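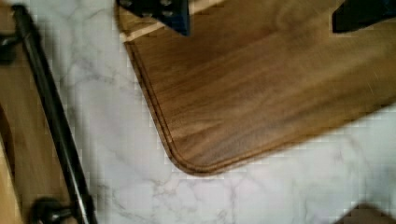 Measure 2 was a ballot question in Clikadport that asked voters to approve a city sales tax on household goods, with the money going to bus service. It was placed on the August ballot by the city council and it passed. Our group wanted to know how well the local press explained it before the vote. The tax covered movable items and left out anything built into a home, so a large wooden cutting board with a juice groove would be taxed and the marble countertop under it would not. This split was written into the measure, but many of the stories we read left it out.

## Sources

We used three local outlets: the Clikadport daily paper, the Rurkov weekly (Rurkov is the next town over, and many people there shop in Clikadport), and the news pages of Aton, a radio station. We searched each site for "Measure 2" and for "household tax," then removed duplicates, sports stories that matched by accident, and letters to the editor. That left 198 stories. We also read the full text of the measure and the city's voter guide.

Each story was read by two members of the group. We marked whether it said what the tax covered, whether it said where the money would go, and who was quoted. When we disagreed, a third member read the story and decided. We did not use any software for the coding, only a shared spreadsheet.

## What the stories covered

Most of the coverage was about the fight between the mayor and the council. The mayor opposed the measure and accused the council of hiding a budget gap. Two council members answered by asking for a review of the mayor's travel costs, and for a while that became the main story. Coverage of the tax itself dropped during the same period.

Only 12 stories gave a clear account of the difference between movable and built-in items. Most of these were in the daily paper. Aton had the most stories overall, but they were short, and many were only a quote from one side followed by a quote from the other. The Rurkov weekly had the fewest and was the only outlet that talked to shoppers from outside the city.

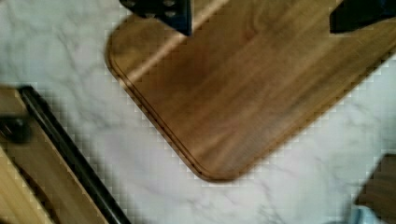

The wording of the measure was a problem for reporters as well as voters. The definitions took up more than a page, and they used the term "unattached domestic article" without a list. One story in the daily paper fixed this with a plain paragraph of cases from a single room. A wooden board lying flat on a marble counter is unattached — you can pick it up — while the counter counts as part of the building. We thought this was the clearest explanation in the whole set, but it ran low on the page under a headline about the mayor.

## The forum

The one public forum was held at Vídalín Hall at 7 p.m. All three outlets sent someone. The reports mostly covered an argument between a council member and a member of the audience, and they gave less space to the questions about renters and secondhand stores.

The measure passed by 2576 votes. We can't say whether the coverage had any effect on that.

## Limits

We did not include social media or television. The Rurkov weekly puts only part of its print edition online, so our count for it is probably low. We also started coding before we had agreed on what counted as "explaining" the tax, and had to go back and redo the first batch.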